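The Long Way Round to a Good Table
Kaiwen Yu
20/07/2020 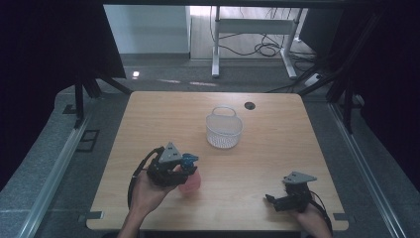

My grandmother bought her kitchen table from a man in Gendholm who was emigrating and wanted rid of it before the boat left, and for the rest of her life she told visitors what she had paid for it, which was less than the price of the tablecloth. I grew up underneath that table, more or less. I knew the pencil sums on the underside and the place where one leg had been mended with a darker piece of wood, and when I left home at nineteen it never crossed my mind that a table was a thing a person might have to go out and find.

I have now been looking for one, on and off, for two years. My friends have stopped asking (kindly, I think), and my sister has started sending me photographs of crates. But I have learnt a great deal along the way, and this month I went to see some people who have thought about tables far longer than I have.

The workshop at Hinness is up a lane behind the old dairy, and you smell it before you see it: oil, sawdust, and somebody's toast. Zhuravel, the small firm that has been there for 15 years, makes tables and very little else. They were in the middle of an order when I turned up, and I was given a stool by the door and a mug of tea so strong that I could have stained a plank with it, and left to watch for most of the morning, which suited me very well indeed.

What struck me first was how much time went into corners. I had always supposed that the top was the top and the corners simply happened where it stopped! Not a bit of it. A sharp corner looks smart in a showroom and then finds your hip every morning for 30 years, so they take each one back by hand, stop, run a thumb along it, and take it back a little more. The woman doing it that day told me she shuts her eyes for the last part. Looking only gets in the way, she said, and she went back to it with her eyes shut.

Height is the other great argument. Most of us sit at tables that are a touch too tall, and we put our sore shoulders down to age or the weather. At Hinness they ask you to bring your own chair, the one you really use, cushion and all, and they have had people arrive on the bus with them. One couple brought chairs of such different heights that they were sent home to talk it over.

Then there is the matter of finish, and here I must confess to a change of heart. I went up that lane believing in varnish. My grandmother's table was varnished until it shone like a toffee apple, and we were never allowed to put a hot pan on it. At Zhuravel they like oil, with a second coat once the first has gone in, and another every spring if you remember. Rings and scratches will come, and you can rub most of them out on a wet afternoon with the wireless on. I tried it later on an old Fotavus sewing table of my mother's, which had spent 39 years under a fern, and was so pleased with the result that I did the bread board as well, and then a stool.

I asked about the price, of course, and went rather quiet, and was given more tea. It is a good deal of money. I have put my name on the list all the same, and in the meantime I am taking my chair up to Hinness at the end of July, provided the bus driver will have us both.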